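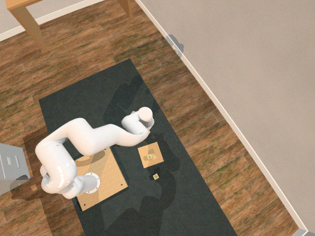 Open day at Biridell draws 133 to watch a robot think about a block

Tuesday, January 25, 2022

Free coffee helped, but the main draw at Biridell's winter open day was a white robot arm and its ongoing relationship with a small lettered cube. The company, which writes control software from the second floor of the old Rurside bus depot, ran the arm in simulation on a wall screen and let 133 visitors heckle it.

The job sounds easy. A cube with a green letter on it goes with a small square board, and the gripper has to deal with it without bothering the other cubes. Toddlers do this for free. Biridell's program, named Baptista after the street outside, has rehearsed it 2,741 times, and its makers are still careful about the word "finished."

Much of the practice goes into getting the fingers straight above the cube before they close. Shadows are a nuisance too - the simulated room has plenty of them, and the arm throws most of them itself.

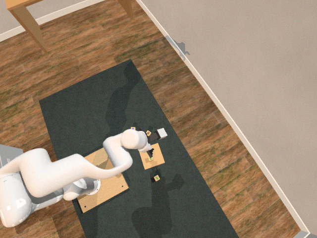
Visitors could ask for a rerun from any angle, and did, 570 times by the company's own log. One boy wanted to know if the robot could spell. The staff conferred and said that was on the list.

A real arm comes next. Biridell plans to move the program onto hardware at the Praltireck workshop in March, where dropped blocks will have to be picked up by a person. Sign-up sheets for that visit are at the front desk, next to what remains of the cookies.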